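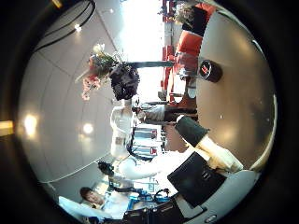 Figure 4-1. Staff near the Gendeo hand, flowers at upper middle.

Guides > Gendeo Table Service > 4. Shared Shifts
Overview Setup Staff Support

4.2 Handing over the flower task

The hand takes on bouquet work at the table. Staff still choose the flowers and wrap the stems.

1. Agree who is lead for the shift. Only the lead starts a task.
2. Lay the bouquet flat on the tabletop, stems wrapped.
3. Step back from the table and press Start.

CAUTION: Keep hands off the tabletop while an arm is moving.

Note: The log holds 200 tasks — export it before the shift changes. 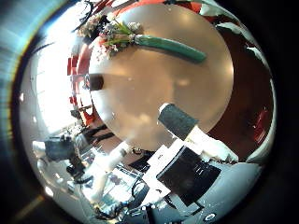 Does the lead have to stay at the table the whole time?
The lead may do other work in the same room but must be able to reach the stop button.

4. At the end of the shift, press Release and sign the handover sheet.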